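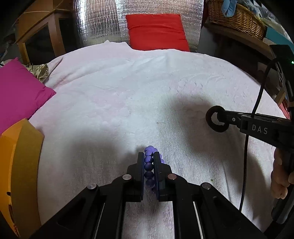
Purple bead strand, thinning out the jewelry pile – restring or leave it alone?

Forum: Home & Closet > Sorting and Storage
20 replies, showing the first page

plumcrate
Hi all, back again with the jewelry pile. I finally dumped the whole drawer out on the bed in May and I've been picking away at it ever since, usually for half an hour before dinner. Most of it was easy. The purple beads are where I'm stuck. Round, glossy, and they go from a light lavender to a really deep violet depending on how the light hits them. I love them and I never wear them.

My problem is storage. Right now everything lives in a Malletano drawer insert, the one with the tiny square cups, and a strand of beads just does not want to sit in a square cup. It climbs out and grabs whatever is next to it. Do I hang them? Bag them? I've got room for 2 hooks on the inside of the closet door and that's it.

ostrich_lane
Ooh, I like those! Don't hang them if they're on thread. I hung all of mine on a Tarkier rail for years and the thread stretched, so now there's a gap by the clasp on every single one. Lay them flat. A shallow tray with a bit of felt in it is all you need.

mrs.bobbin
Going to disagree with ostrich_lane there. Glass beads on cheap thread, sure, they'll stretch. But if they're light plastic you can hang them till the cows come home. I've got a whole row on nails in the hallway and they're fine (my husband calls it the bead curtain). plumcrate, what are yours made of?

plumcrate
No idea! They came in a shoebox of stuff from a yard sale. How do I tell?

mrs.bobbin
Tap one on your teeth, gently. Glass clicks and feels cold. Plastic sort of thuds.

gravelpit20
Please don't put yard sale beads in your mouth. Hold them against your cheek, same thing.

mrs.bobbin
Wash them first then! I've been doing the tooth thing forever and I'm still here.

ostrich_lane
Also, is that the blanket you asked about over in the bedding section? The pale one with the little ribs in it? If so, did you ever get it? I want one for the guest room, but I was worried it would snag on everything.

plumcrate
Yes, same blanket, the Limsakul one. It's super soft and it does wrinkle if you so much as look at it. No snags yet, but I keep earrings and anything with a hook off it. Beads are fine. It makes a great sorting surface because nothing rolls away, way better than my desk, where I once lost a pearl down the heating vent.

gravelpit20
I sort on a baking sheet with a dish towel in it. You can pick the whole thing up and move it when you need the bed back.

plumcrate
OK, that's smart and I'm annoyed I've been sleeping on the sofa side of this problem. Stealing it.

tinbutton
Popping in for the restringing question in your title, which everyone skipped. If the strand feels floppy and you can see thread between the beads, redo it. Stodov sells a nylon cord on a little card and it's the only one I've used that doesn't fray. Knot between the beads if they're glass. Skip the knots if they're plastic, it's not worth your evening.

mrs.bobbin
Agree on the cord, disagree on the knots. I knot everything. I once had a strand go in the grocery store and I was crawling under the bananas for ten minutes.

tinbutton
Knotting a long strand takes forever though, and it comes out longer than you started with. Depends how much you like them.

plumcrate
Update: did the cheek test (sorry, mrs.bobbin) and they feel cold, so I'm calling it glass. They're going flat, in a tray, on felt. I cut the felt from an old craft sheet and it's a terrible orange. I'll order the cord this week and try knotting one end to see if I have the patience.

ostrich_lane
Felt tray wins! Check the clasp too before you go to all that trouble. Mine was the first thing to give out.

gravelpit20
And tell us how the knotting goes. My guess is you quit after 20 beads.

plumcrate
Rude, but probably fair. Will report back.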